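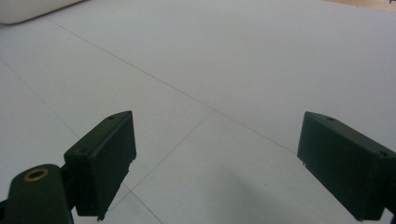 Hand-held gripper fingers don't close evenly, student project

Posted by Murali Nadar in Clubs and Student Projects
2 replies

I'm in the robotics club at Treren and we're doing a term project where we record people picking things up with a hand-held gripper, then use the recordings to train an arm. The fingers are dark green blocks and the left one is on an arm with a brass ring set into it. We work on the floor because the benches are always taken.

My problem is that the two fingers don't meet in the middle. The left one gets there first and pushes the object sideways before the right one touches it. With a tennis ball you hardly notice. With a marker or a small box it tips over or skids off on the tiles. We've done 114 recordings so far and I'd rather not throw them all out.
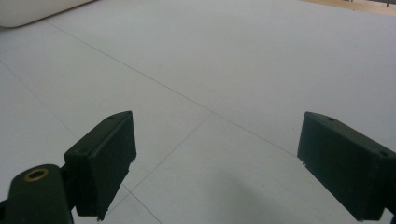 I've tried tightening everything I could find and it made the trigger stiff without fixing the gap. Our supervisor is away until Monday. Is it a build fault, or are we holding it wrong? We have 12 more people booked in to do recordings and I'd like to sort it out before they come.

Temitope Ezeani

Undo the tightening first. If the trigger went stiff you've probably clamped a pivot that needs to turn freely. Back each pivot screw off until the finger swings under its own weight, then bring it in just enough that there's no wobble when you push it up and down.

After that, check the linkage on both sides with the trigger at rest. Ours at Rarside had the same fault and it was a link put in one hole along from where it should have been. Put a ruler across between the fingers, mark the centre with a bit of tape and close the gripper slowly with nothing in it. Both fingers should reach the tape together. We were out by 14 mm on one side. Moving the link took two people and most of a lunch hour, mainly because we dropped a washer.

Also look at the inside faces of the fingers. If they're bare plastic, a strip of thin rubber on each one helps a lot with markers and pens. Do both sides at once or you'll be off centre again.

As for the recordings, keep the ones with big objects. I'd redo the small ones, but save the old files in a separate folder and write down what was wrong with the gripper at the time. Our judges asked about that and it was handy to have it written down.

Sylvain Carré

Might just be how people hold it. We had a kid who leaned his wrist to the left every time and all his picks looked crooked. Try it with 2 different people before you take it apart. Never used one with green fingers though, ours were grey.

Murali Nadar

Thanks both. Three of us tried it and it was the same for everyone, so I'll look at the links tonight. The pivot screws are already backed off and the trigger feels much better.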